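# Purnuten flat ribbon cable assemblies

Ribbon cable assemblies made to order, in grey or rainbow flat cable, with IDC connectors pressed on at our Susbridge workshop.
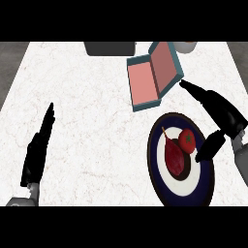 *White marble worktop with fine pinkish-brown veins (computer rendering)*

Purnuten is the name of our ribbon cable range. The assemblies are used inside control cabinets, test benches, ticket machines and weighing equipment, where many signals must go a short distance from one board to another. If you have a drawing, please send it. If you have only an old cable, you can post it to us and we will make the drawing from it.

## What can be ordered

- Cable pitch 1.27 mm, or 1.00 mm for small boards
- From 6 to 64 ways
- Socket, box header, card edge and D-type connectors
- Strain relief clips fitted or packed separately
- Folded, slit or twisted sections between the connectors
- Printed sleeve or label with your part number

Length is always measured from the centre of one connector to the centre of the next. Many customers measure from the end of the cable, and then the assembly arrives a little shorter than they expected, so please check this on your drawing before you order.

## Connector direction

The red edge of the cable is way 1. On the order form you must say if the polarising key is up or down at each end. When the form says nothing, we put both keys on the same side — this is correct for most boards, but it is not correct for all of them.

## Stock types

| Part | Ways | Fitted with |
|---|---|---|
| PN-1459 | 20 | 2 sockets, strain relief |
| PN-1769 | 34 | 2 sockets, no strain relief |

Both stock types are sold in bags of ten. Other types are made after your order is confirmed, and the minimum quantity is 100 pieces. For a first sample we can make a smaller number, with a set-up charge.

## Testing

Every assembly is tested for open circuit, short circuit and wrong order of ways. A high voltage test can be added, but it must be written on the order. Test reports are kept by batch number and we send them on request.

## Ordering

Orders from the north go through our Hosham sales office. Customers who already buy Aksoy crimped harnesses from us can use the same account and put both products on one delivery. Orders received before noon on Monday are planned in the same week. Please give a delivery address where somebody can sign — the courier does not leave boxes outside.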